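School visits | Technology

Hulgate robotics club open evening
By Isla Mudgway, November

We got to Hulgate at ten to six and signed in at the side door. The club has 14 members and meets in the old textiles room. Tayla Costigan, who is in Year 10, showed us round - her group is working on picking up packets and small shop items with two arms. Soft wrappers are harder than boxes, she said, and most of the term has gone on those.
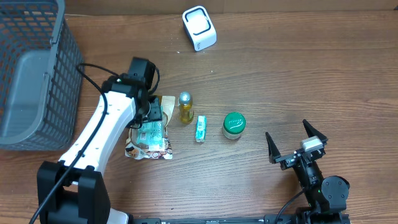
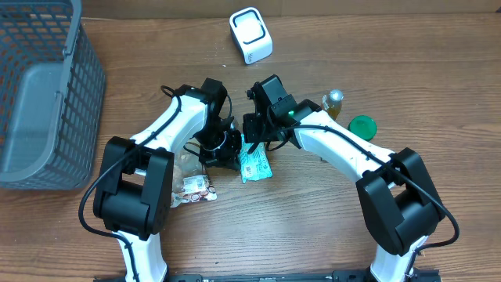
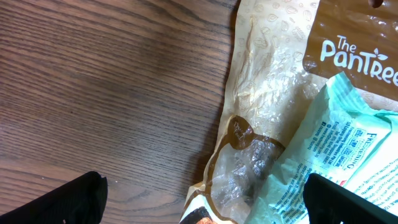 Snack packets on the table, the last from close to the gripper.

Getting there

Bus 42 stops at the gate. Parking is behind the gym.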